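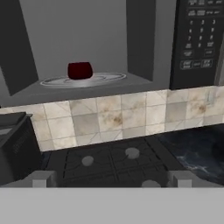

pendo_obura
Zeroing question on our simulated kitchen cell, folks! I re-zeroed the wrist Saturday and grasps still land a bit left. Should I redo the hand-eye calibration too? 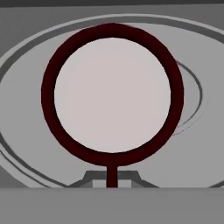 steler219
Oh, I'd start with the finger offsets, friend, they always drift on me after an update.
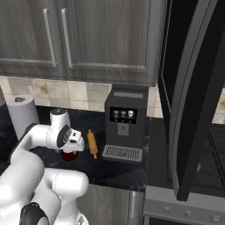 khadija_b
Gently disagree with steler! Check the base frame first, mine was off by 2 mm.
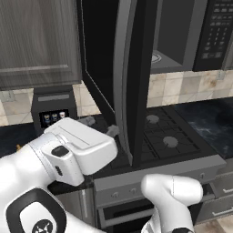 pendo_obura
Base frame it is, then fingers. Thank you both so much!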